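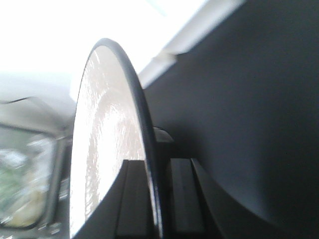 Slipped grips are the fault I get asked about most on the Olludik, and nearly always it comes down to the fingers closing too soon on something thin. My usual test piece is a pale disc with a black rim, and I like that rim right between the two finger pads before I let the arm do anything else. If yours dropped a part and threw a grip fault, run through this (it's quick, I promise!):

1. Hit pause, then drop the arm speed to 12 percent.
2. Open the fingers all the way and wipe both pads.
3. Set grip force to 60 and close on your test piece.
4. Clear the fault and lift 200 mm. Hold it there for a slow count of five.

**Note:** Past 2,000 cycles I'd just swap the pads. The Norkden ones fit fine.

**Caution:** Don't grab for a part that's sliding! Keep your hands out until the arm is paused, even at low speed.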